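Subject: Re: [ganotance-sourdough] Starter smells like nail polish remover

On Friday, a member in Ivard wrote:

> I've been feeding mine once a day since January, equal parts flour and water, and it was fine until this week. Now it smells like a nail salon and there's gray liquid sitting on top. My kitchen is warm. I pour most of it out every time and I feel terrible about the flour. Is it dead? Do I start over? Also the loaf I made from it on Sunday could hold a door open.
>
> I switched to the Brelluvon whole wheat when the store ran out of the white, in case that matters.

It isn't dead. I have treated mine far worse than this. It once spent an entire summer at the back of the fridge behind the pickles, and it came back with no visible grudge.

The nail polish smell means it's hungry. The gray liquid is called hooch, and it means the same thing. Whole wheat ferments faster than white, your kitchen is warm, and you're feeding it once a day on a schedule it agreed to back when it was cold out. By the time you show up with breakfast it has been done with dinner for hours.

What I'd do:

Pour off the liquid. Keep one spoonful of the starter and throw the rest out, or make crackers, which is what we all say we do with it. Feed it twice a day, morning and night, with twice as much flour as starter by weight and enough water to make a thick paste. Thick matters more than people think. A stiff starter slows down, and slow is what you want in a warm kitchen.

Do that for 3 days. If it doubles within 6 hours of a feeding, you can bake with it. If it takes 8, give it another day and find something else to fuss over.
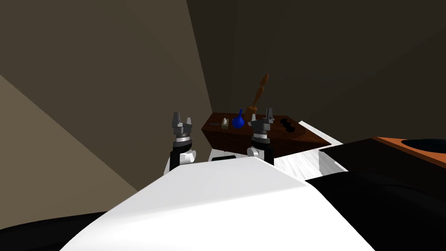
Two grippers up, dark wooden table behind (simulation).

As for the Brelluvon, there's nothing wrong with it, but it drinks more water than the white does. If you kept the same amounts when you switched, your dough was probably drier than you're used to, which would account for some of the doorstop. The rest of it I would blame on the starter. A sour, tired one makes the dough slack and then it won't rise, and you stand there poking it at eleven at night wondering where your life went.

About the guilt over the flour: keep less. I see so many people on this list maintaining a quart of the stuff as if a bakery might call. You need 2 spoonfuls on a normal day. The night before you bake, you build it up to the amount in the recipe plus a little extra, and the extra becomes your new starter. I toss so little now that I've lost my excuse for pancakes, and there have been complaints at home.

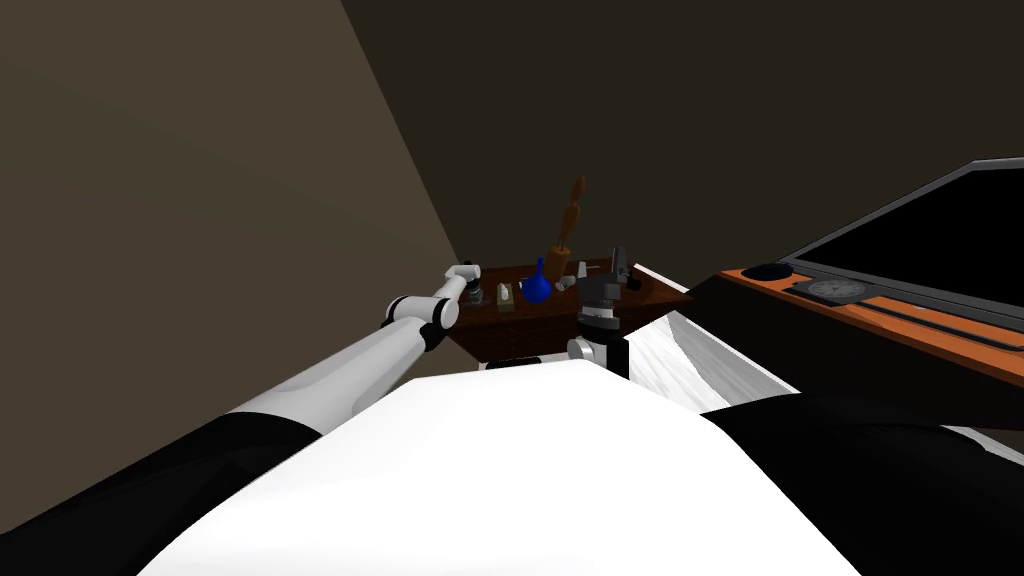

The other thing is the jar. If you've been feeding it in the same one since January, there's a crust around the rim that has its own zip code by now. Move the spoonful to a clean jar and soak the old one in cold water. Cold, please. Hot water turns old starter into something you could tile a bathroom with. And leave the lid loose. I tightened mine once and I still find bits of it on top of the cabinets.

If you'd like a break from all this, put it in the fridge right after a feeding and look at it once a week. It will grow hooch in there too. Pour that off, or stir it in if you like your bread sour, and carry on.

One question back to you, and to anyone else out in Ivard: does the Filali mill still sell the white flour in the big paper sacks? Their page says yes and their phone says nothing at all. I'd drive out for two sacks but I don't want to make the trip to look at a closed door, even one your loaf is holding open.

Let us know what it smells like on day 3. Overripe fruit is fine, yogurt is better. If you see pink or orange streaks or anything fuzzy, that's the one case where you do throw the whole thing out, jar included, and I'll mail you some of mine.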